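La nevera de febrero: cocinar con lo que ya hay

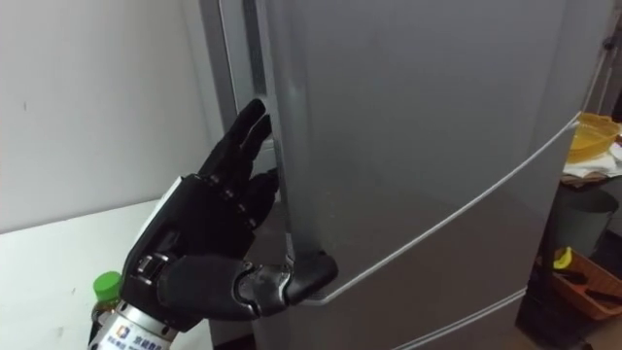
¿Cuánto tiempo aguanta de verdad un caldo casero en la nevera? Tres días, cuatro si lo habéis enfriado deprisa y está bien tapado. A partir de ahí, al congelador o a hervirlo para una sopa esa misma noche.

Os lo pongo lo primero porque es la duda que más me ha llegado desde el último boletín, y porque yo misma he tirado caldo por no haberlo congelado a tiempo (un caldo de gallina, encima, con lo que huele la casa cuando lo haces).

Bueno, a lo que iba. En febrero me entra siempre la misma manía: no comprar casi nada hasta haber vaciado lo que tengo. Empecé hace tres inviernos, cuando me mudé a Punddale y descubrí que había cargado en la mudanza con cuatro botes de garbanzos, dos de ellos abiertos, y una cantidad de arroz que daba para una boda. Desde entonces lo hago todos los años y le he cogido el gusto. Las dos primeras semanas son facilísimas. La tercera es cuando te ves mirando una zanahoria blanda y medio tarro de alcaparras y te preguntas qué haces con tu vida.

La zanahoria blanda, por cierto, a un vaso de agua fría y de vuelta a la nevera. En unas horas está otra vez bastante tiesa. Con el apio pasa lo mismo y con la lechuga casi: hojas sueltas, agua muy fría, secarlas bien y listo.

Este año he cambiado una cosa y me ha ido de maravilla. Flurina Thaler, que me escribió en enero desde Beradholm, me contó que en su casa reservan una balda entera para lo que hay que comer ya. Lo que entra en esa balda se cena antes que cualquier otra cosa y no hay discusión. Yo he vaciado la del medio, la que me queda a la altura de los ojos, y ahí van el medio pimiento, el yogur que caduca el sábado, la cebolla empezada... ¡Qué diferencia! Antes todo eso acababa en el fondo, detrás de la mostaza, y lo encontraba cuando ya no tenía arreglo.

También he empezado a apuntar, que es algo que me daba mucha pereza. Llevo una libreta pequeña con lo que gasto en comida cada semana y en enero me salieron 127 euros en total, comprando solo para mí y con dos cenas de invitados de por medio. No voy a decir que sea un récord, pero el enero anterior se me había ido bastante la mano con los quesos.

La receta del mes es de Chunhua Cai, que lleva el puesto de verduras del mercado de Moodley y que me la dictó mientras me pesaba unas acelgas. Es un arroz salteado de restos y admite casi todo:

Un bol grande de arroz cocido del día anterior, bien frío
Dos huevos
Las verduras que tengáis, cortadas pequeñas
Un diente de ajo y un trozo de jengibre
Salsa de soja y unas gotas de aceite de sésamo

Se cuajan los huevos a fuego fuerte y se apartan. En la misma sartén van el ajo y el jengibre, luego las verduras (las duras primero), y cuando estén hechas se echa el arroz, desmenuzado con los dedos. Hay que dejarlo quieto un minuto para que se tueste un poco por abajo - a mí me cuesta horrores no removerlo. Al final vuelven los huevos y se añade la soja. El arroz guardadlo en la nevera en cuanto se temple, no lo dejéis toda la tarde en la encimera.

Yo lo hice el martes con acelgas, los últimos guisantes de una bolsa y un resto de pollo asado, y cené de maravilla.

Para el próximo boletín quiero hablar de congelar pan, que tengo opiniones muy firmes y sospecho que vosotros también. Si tenéis un truco para aprovechar las puntas de las barras duras, aparte del pan rallado y las torrijas, escribidme contestando a este correo. Y si alguien sabe qué hacer con medio tarro de alcaparras, también, que sigue en la balda.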